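Nanbridge robotics club, shelf stocking notebook
December 3, 2019

Gaetano Villa wants to enter the shelf task at Onthorpe in January. I still think we're fooling ourselves. The log has 246 attempts in it and he counts 216 as good, but his "good" includes any pack that stayed up long enough for someone to say yes. With my rule (upright, not leaning on its neighbor) I get 107.

Started with the grip on the yellow packs. Fingers low on the bag, one from each side, top crimp left free. 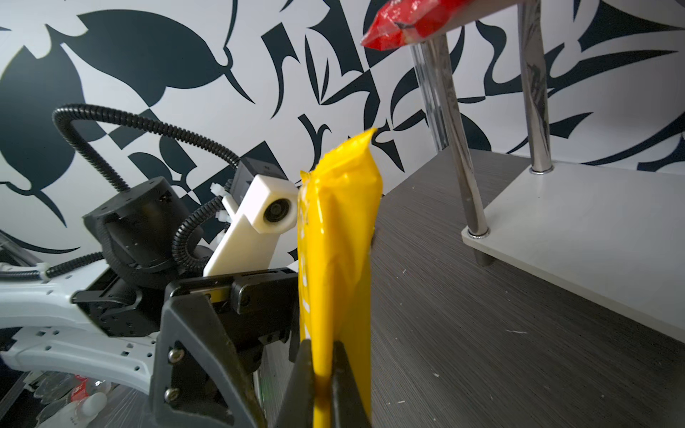 GRIPPING

Low grip keeps the fingers clear of the top. Fine, but the film is shiny and folds up along its length, and I don't trust a pinch on that. Gaetano says more force. More force on dry spaghetti, we know how that goes. There are broken bits on the floor of the cell already.

Antal's question, still open: can the left arm do the lift alone, with the right one staying out of the way? I tilted the pack so the top points at the shelf. Four packs standing on the upper board at this point, the right part of the board free.
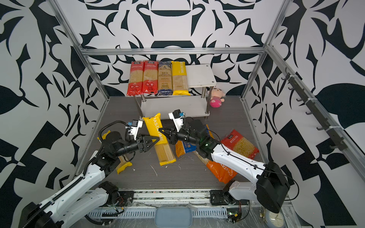
PLACING

Long packs only on top: two red, the navy one, then PASTATIME yellow. Short pasta stays on the floor until someone shows me a bag of macaroni that will stand. The Flollden rules say 7 packs minimum, and I read that as 7 standing. Gaetano reads it differently. Write and ask them.
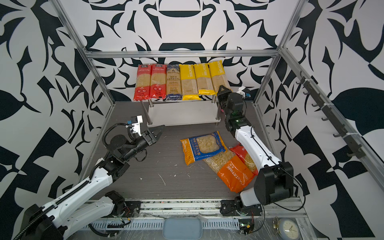
Six long packs on the top shelf, short pasta still on the floor.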